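Acceptance Visit, Bay 2

The Flarkia delegation signed in at 9:40 and was given badges, safety glasses and a floor plan of the Pedetti building on which Bay 2 was marked in pencil. The schedule allowed one hour. The inspector, who had come for Flarkia's insurers, asked where she should stand. There was a strip of tape for this and she stood on it.

The engineer from Stindetti had the monitor switched to the cell cameras.

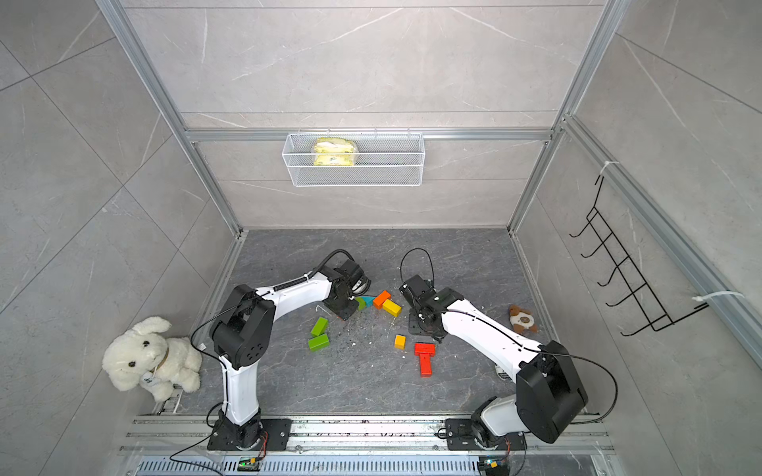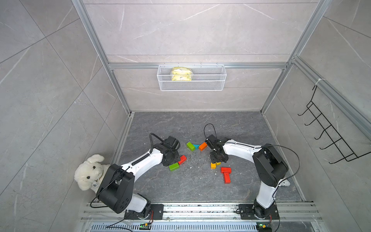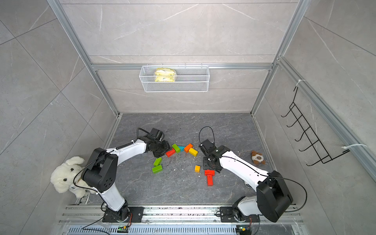
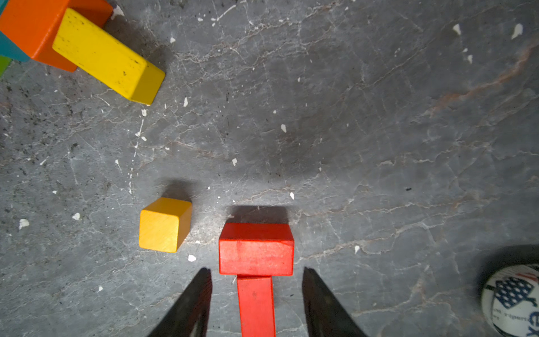
Two arms, one rail, wooden blocks on a stone-patterned floor.

The Demonstration

"The task is sorting by color," the engineer said. "The policy was trained on 528 episodes. All of them were recorded in this cell."

"Who recorded them?"

"I did 236. The rest were the night shift."

The inspector wrote down 236, subtracted it from 528 and wrote that down too. She asked whether the two sets could be told apart. The engineer said the files carried an operator code. She said she meant in the motion.

He considered this for longer than the schedule allowed.

"The night shift goes for the red ones first," he said. "I start at the left. The model has to pick one or the other, and it depends on where things are lying."

He pressed the key for run 982. The servo noise rose and leveled off. On the monitor the left arm extended, slowed and corrected its heading by a small amount. The right arm held its position until the left had cleared, then began its own approach. The man from Flarkia's purchasing office checked the time. He had been told that the Aksoy system, which they had seen in May, was faster.

"It is faster," the engineer said. "It has one arm and a fixture. You have to put the parts where it expects them."

"We could do that."

"Then you should buy the Aksoy."

The purchasing man had not been spoken to in this way by a vendor before. He made a note, crossed it out, and asked what the payload was. The engineer told him. He asked for the repeatability, and the engineer told him that as well, with the test conditions.

The inspector was still watching the right arm. It had stopped above the floor with its gripper down, as she had seen people stop in a doorway when they have lost track of the errand. The status line read PLANNING. Four seconds passed on the counter.

"What is it doing now?"

"Choosing."

"Between what?"

"I can show you the scores after the run. During the run I don't look at them."

"Why not?"

"I used to. I started leaning on the table."

She looked at the table, then at his hands, which were in his jacket pockets. She had inspected presses, conveyors and one bottling plant, and had learned to watch the operators' hands before the machine. Under Operator Interaction her form offered three boxes, all of them to do with guards and interlocks. She left them blank and wrote in the margin: keeps hands in pockets.

The arm moved again. It took its time going down.

"Is that your way or the night shift's?" she asked.

The engineer bent toward the screen.

"Neither," he said. "Could you read me the time on that counter?"

She read it to him, and he wrote it on the back of the floor plan. The purchasing man asked if there would be coffee before the second run.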